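Enseñar con las manos, aunque sea a distancia

La responsable de demostraciones de Brelitz pasa buena parte de la jornada con un mando en cada mano. Su trabajo consiste en recoger la mesa una y otra vez para que el robot de dos brazos aprenda a hacerlo. «La gente cree que programamos los movimientos. Yo no escribo ni una línea. Muevo las manos y el sistema guarda lo que hago», explica.

El equipo lleva nueve meses con las tareas de comedor y cocina. En ese tiempo ha grabado 2.000 demostraciones, de las que conserva 1.553. El resto se descartó por titubeos, choques o pausas largas. «Si dudo con el pan, el robot aprende a dudar con el pan», dice.

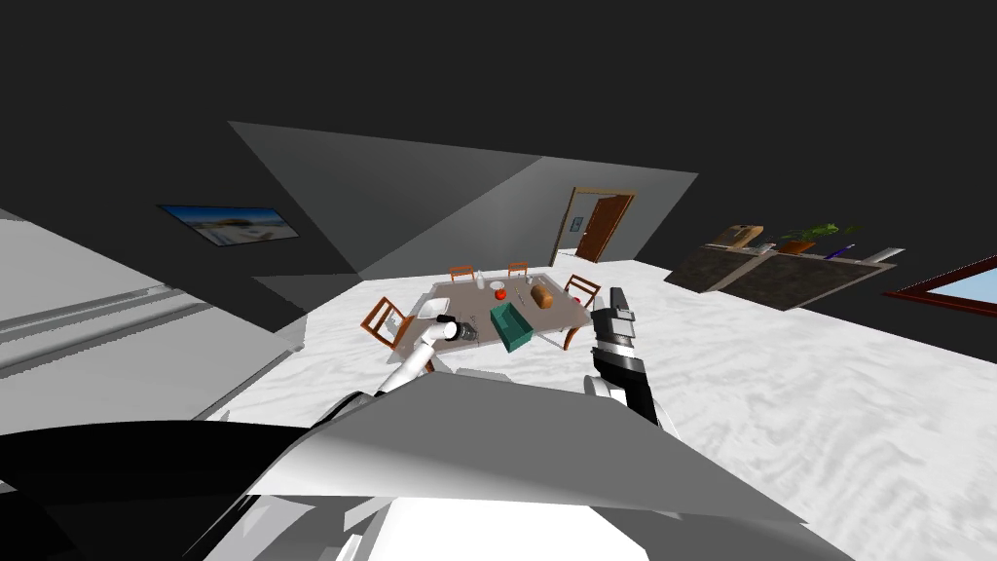
Núm. 9 · Página 14

Casi todo se ensaya primero en simulación. En la mesa virtual hay una caja, un pan, una fruta roja, un plato blanco y un par de cubiertos. La caja, que sobresale un poco del borde, es lo que más cuesta a los operadores nuevos. «Van directos con un brazo y la empujan. Hay que pensar dónde queda el otro antes de bajar la pinza.»

También probaron el guiado manual, con el operador sujetando el brazo real en el taller de Dukmont. Allí se grabaron 685 secuencias, que se guardan aparte. «A mano se nota el peso y se va más fino. Con el mando pierdes el tacto, pero ves lo mismo que ve el robot, y eso cambia cómo te colocas.»

Los mandos actuales son de Lehner. Los anteriores cansaban la muñeca y las sesiones de la tarde salían peores, de modo que ahora nadie graba más de una hora seguida. Los viernes se revisa el material y se repiten las tomas dudosas.

El siguiente paso será llevar la tarea a la cocina de pruebas de Rullov, en noviembre. Le preguntamos si espera que funcione a la primera. «No. Espero tener que volver a grabar los cubiertos.»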